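Category: Packing & Posting
Reading time: 4 minutes

Folding boxes with tuck-in lids: your questions

We get a steady run of emails about the flat-packed cardboard boxes we sell for posting small goods. These are the ones that come up most. If yours isn't covered, use the contact form.

What is a tuck-in box?

It's a box cut from one sheet of card. The sides fold up, the lid is hinged along one long or short side, and a tab on the lid goes into a slot to hold it shut. No glue is needed and you can open it again without tearing anything. The Hodden and the Oster are both this type. The Cozma has a separate lid and is covered on its own page.

Which one should I buy for clothes?

The Hodden, in most cases. It is long and shallow, so a folded shirt or a thin jumper lies flat in it. The Oster is squarer and deeper and suits mugs, candles and jars. If you are posting a coat, neither will do and you want a double-wall carton.

Do they arrive made up?

No. They come flat in bundles of 70. Keep the bundle lying down with something level on top until you need it. Card that has been stood on end against a wall tends to bow, and a bowed sheet never folds square.

How do I fold one?

Lay the sheet on a table with the inside facing up. Crease every fold line once before you start building, pressing with the side of your thumb. Bring up the two long sides, fold the end flaps in, then roll the front wall over them and push its small tabs into the base. Leave the lid open while you pack. The first one will take you a few minutes and after that it goes quickly.

What sort of surface is best?

Anything hard, flat and clean. A kitchen worktop or dining table is fine. Wipe it first and let it dry, as plain brown card picks up grease and water marks and they don't come off.
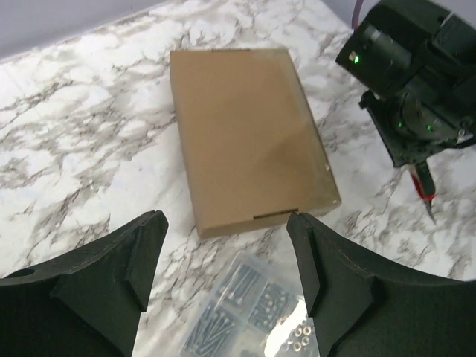

Tables that are too low will give you a sore back if you're doing a whole bundle, so it is worth standing at a worktop for a long run. Put the flat sheets on one side and the finished boxes on the other.

The lid tab won't go in. What am I doing wrong?

Usually the box is too full, or the front wall hasn't been pushed all the way down. Take the contents out and try closing it empty. If it shuts, repack. If it doesn't, check the tabs in the base. Bending the lid tab slightly inwards before you close it also helps.

Do I need tape as well?

For handing something over in person, no. For the post, yes - one strip over the front edge is enough for light things, and 2 strips for anything with weight to it. Paper tape sticks well to this card and can go in the recycling with it.

Where does the label go?

On the top, flat, and away from the edges. A label wrapped over a corner may not scan. If you are reusing a box, peel off or cover the old label completely.

How many times can I reuse a box?

We say 3 trips through the post. The corners go first, then the crease along the lid. Once a corner has gone soft, keep the box for storage at home.

Can I stack them?

Full ones, yes, with the heaviest at the bottom. Empty ones will sag if you pile them too high, particularly in a damp garage or shed.

Can I get them printed?

Not from us at present. A rubber stamp works on the plain lid. Kandach sell an ink pad that dries well on brown card, and we stock it in black and dark green.

Comments

teapot_lane
Creasing all the lines first made a big difference. I'd been folding as I went and wondering why they were wonky.

Marrow
Is the Oster deep enough for a pint jar with wrapping round it?

Reply from the shop
Lying down, yes. Standing up, no.

b.finch
Mine came with the top 4 sheets dented. Emailed and had replacements sent out, no fuss.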